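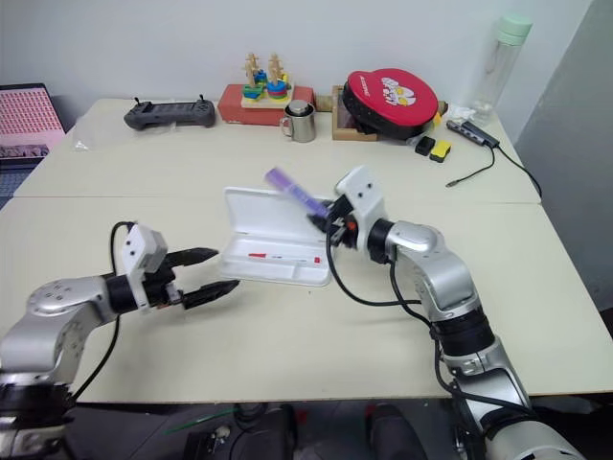 双腕ロボットによる筆記具収納作業の自動化
ロボット工学演習 最終報告書 モネン(Monen)班

概要
本報告書は、ロボット工学演習の課題として取り組んだ、双腕ロボットによる筆記具収納作業の自動化について、その設計、動作データの収集、学習および評価の結果をまとめたものである。本班は、机上の筆記具を一方の腕で把持し、蓋の開いた筆箱の内部に収める一連の動作を対象とし、遠隔操作で得た手本動作をもとに制御方策を学習させる方式を採用した。

1. 背景と目的
家庭内の片付け作業は、対象物の形状と置かれ方が一定しないため、位置を教示して繰り返す従来の方式では対応が難しい。なかでも筆記具は細長く、置かれた向きによって把持の可否が大きく変わる。また、筆箱の内部は区画が狭く、収納の際には位置だけでなく軸の向きも合わせる必要がある。前年度の班は積み木の移動を題材としたが、容器の内壁との接触を伴う作業は扱っていない。本班はこの点を継続課題と位置付け、接触を伴う収納動作の成功条件を明らかにすることを目的とした。

2. 作業の定義
一回の試行は、蓋を開いた筆箱を机の中央付近に置き、その周囲に筆記具を配置した状態から開始する。ロボットは筆記具を把持して持ち上げ、筆箱の上方へ移動し、区画の長手方向に軸を合わせて降ろす。筆記具の全体が区画内に収まり、把持部が筆箱から離れた時点で成功と判定する。途中で筆記具を落とした場合、または筆箱の位置が大きくずれた場合は失敗とし、再把持による回復は評価の対象に含めない。
対象物にはマーカーと蛍光ペンを用いた。いずれも市販品であり、把持のための加工は施していない。

3. システム構成
3.1 機体
二本の腕を机の手前側の左右に設置し、それぞれの先端に平行開閉式のグリッパーを取り付けた。視覚情報には、机全体を見る頭部側のカメラと、手首のカメラを用いる。前者は対象物の配置の把握に、後者は降下時の位置合わせに利用した。
3.2 ソフトウェア
動作の記録には演習で共用しているステリーネ(Stelline)を、学習の管理には前年度の班が整備したルクマイ(Lukumay)を使用した。いずれも学内で開発されたものである。本班は記録時刻のずれを補正する処理と、手首の画像を学習用に切り出す処理を新たに追加した。

4. データ収集
手本動作は、班員が交代で遠隔操作を行い記録した。開始当初は操作者によって把持位置の差が大きく、筆記具の端をつかむ者と中央をつかむ者とが混在していた。このため、把持位置を軸の中央寄りに統一し、降下前にいったん静止するという手順書を作成し、以後の収集はこれに従った。手順書の作成前に得たデータは学習から除外した。
筆箱の向きと筆記具の配置は試行ごとに変更した。蓋の開き具合については当初指定を設けていなかったが、蓋が腕の経路に入る配置では操作の所要時間が延びたため、後半は経路との干渉を避ける配置を優先した。この変更により配置の多様性がやや損なわれた点は、結果の解釈にあたって留意を要する。

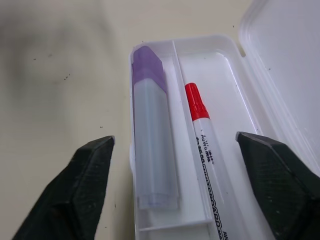
筆箱の中に複数の筆記具を収める場合、収納の順序は結果に影響するか。
影響する。先に収めた筆記具が斜めになっていると次の筆記具を降ろす余地が狭くなるため、本班では太い筆記具を先に収める順序を標準とした。

5. 学習と評価
学習は3000ステップごとに方策を保存し、保存した各方策について机上で予備確認を行ったうえで、最終評価に用いるものを選定した。評価では配置を4種類定め、各配置につき10回の試行を実施した。合計40回のうち、成功と判定した試行は35回であった。
失敗した5回を記録映像で確認したところ、把持の段階での失敗は1回にとどまり、残る4回は降下の段階で生じていた。その内訳は、筆記具の端が区画の仕切りに乗り上げたものが3回、グリッパーの指が筆箱の縁に触れて筆箱を動かしたものが1回である。

6. 考察
降下時の失敗が多くを占めたことは、把持後の筆記具の傾きが十分に補正されていないことを示唆する。手首のカメラからは筆記具と区画の位置関係を近い距離で確認できるが、グリッパーの指によって対象の一部が隠れる姿勢もある。頭部側の画像は腕による遮蔽を受けやすく、降下の最終段階では補助的な情報にとどまったと考えられる。
また、白色の筆箱と淡色の机との組み合わせでは、画像上で縁の位置が判別しにくい場面があった。照明条件を変えた比較は実施しておらず、この影響の程度は確認できていない。
作業時間については、手順書に定めた降下前の静止がそのまま方策に反映され、動作全体が遅くなる傾向が見られた。静止時間を短縮した手本動作を加えることで改善の余地がある。

7. 今後の課題
次年度の班に引き継ぐ事項は以下のとおりである。
・筆箱の蓋を閉じる動作の追加。双腕の協調が必要となるため、手本動作の収集手順から見直す必要がある。
・乗り上げが生じた際に筆記具を持ち上げ直す回復動作の学習。
・机の色および照明を変更した条件での評価。
収集データ、手順書および追加した処理のソースコードは、演習用の共有領域に保管した。手順書の改訂履歴も同じ場所に収めている。

8. 発表
本報告の内容は、12月に開催された学内の合同発表会サーケヴデール(Cerkevdale)において口頭で発表した。質疑では、成功判定の基準に筆記具の傾きを含めるべきではないかとの指摘を受けた。現在の基準では区画内に収まっていれば傾きを問わないため、指摘を踏まえた判定基準の改訂案を付録に示す。

付録 判定基準の改訂案
(1)筆記具の全体が区画内に収まっていること。
(2)筆記具の両端が区画の底面に接していること。
(3)試行終了時に筆箱が開始位置から大きく移動していないこと。
なお、(2)の判定は手首のカメラ画像と目視を併用して行うものとする。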